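Galureo Help Board - Home & Laundry

Best way to hang clothes on a rolling rack without creases?

Posted by wullau_mom, 24/09/2024

I'm setting up a clothes rack in the shared hall of our building in Altenville for a swap. Everything gets carried down from the laundry room, so it has to go up fast. The hall has an elevator with brushed-steel doors, and I'd like the rack near it.

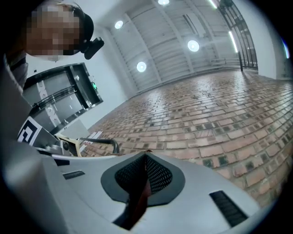
Replies

Shigeru Takeda

I did our July swap and we had 132 pieces, so I feel your pain! Start with the knits and fold them over the rod - hangers leave bumps in the shoulders. I'd do the same with any soft cloth, like the dusty-rose brown one draped over the black rod against the brick. Smooth the folds down with your hand and leave a gap before the next piece.
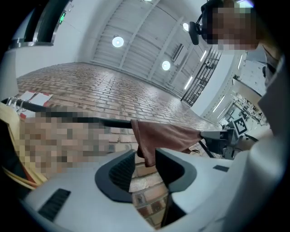
Keep the spare hangers all at one end too, or you'll be fishing for them all day.

barroso_b

just use a steamer

tess710

Steamers drip, careful on brick floors. I'd park the rack well back from the elevator so people can get out with their bags.
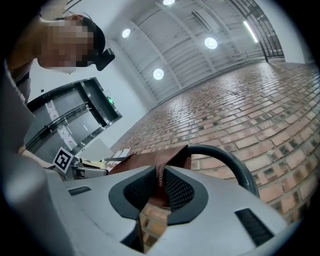 Brick floor, elevator behind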